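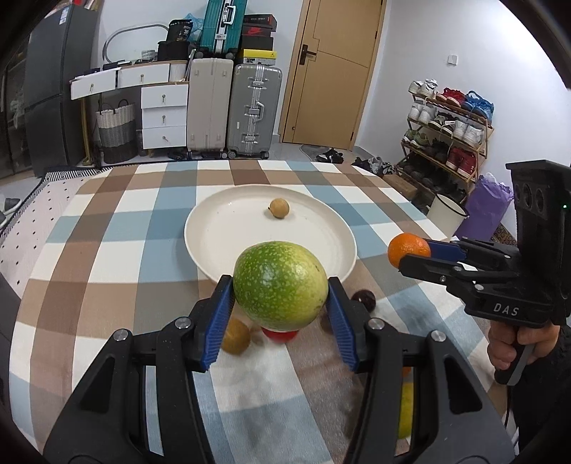
Pinddale Residents' Board > Shared Dining Room > Fruit on the long table: plate, bowl or cloth

Latimell_Desk
Posted Feb 10, 2019
Residents are asked to give their views on how fruit is set out in the shared dining room. At present it is placed directly on the checked tablecloth, and the large white plate is used for small items only. The house office has received requests for a single fruit bowl and requests to leave matters as they are. Please keep replies to the subject. Comments will be read before the next supply order is placed.

w.borkowska
Thank you for opening the matter. I would ask that the plate be used for more than it is now. A raised rim is sufficient to stop a plum or a mandarin from rolling, and a plate is easier to wash than a cloth. I have twice this winter removed plum stains from the brown and tan squares, where they are not noticed until they have set.

Spahic_2B
I respectfully disagree. Fruit piled on a plate bruises at the bottom, and the pieces underneath are forgotten. When it is spread over the cloth, each resident can see what is there and take it. We lost most of a bag of plums in January for exactly this reason, when they were kept in the old bowl.

w.borkowska
The plums in January were overripe when they were delivered. I signed for them.

Skullow
May I raise a related point. The large green speckled fruit should not be kept beside the apples if it is meant to last the week. Apples give off a gas that hastens ripening in many other fruits. I would place the apples at the far end of the table, or in the pantry.

orchard_row
Could somebody confirm what the green fruit is? I took it for a small melon. My neighbor at breakfast was certain it was a mango.

Skullow
I have not seen it cut and would not like to say. The yellow patch low on one side could suit either. The advice about the apples stands in both cases.

Spahic_2B
If it is a mango, it will need to ripen first, and the apples would be a help. I suggest that we wait until it has been identified before moving anything.

Latimell_Desk
The delivery note reads "mixed fruit, 3 boxes" and gives no further detail. The office will ask the supplier.

orchard_row
Thank you. On the original question, I favor the plate for small fruit with thin skins, such as longans, and the cloth for lemons and mandarins – they come to no harm there. A bowl large enough for everything would take the middle of the table, and we should have nowhere to put the bread.

w.borkowska
I could accept that, provided that plums are counted as small fruit.

Spahic_2B
Plums in one layer only, please.

Latimell_Desk
The following will apply from Monday. Longans and plums are to be placed on the plate in a single layer. Lemons, mandarins and apples may remain on the cloth, with the apples at the window end. The purchase of a bowl is deferred. Wojciech Borkowska has agreed to change the cloth when it is marked, and the spare is in the second drawer of the sideboard.

Skullow
Noted. Is the green fruit to go at the window end or the door end?

Latimell_Desk
At the door end, until the supplier replies.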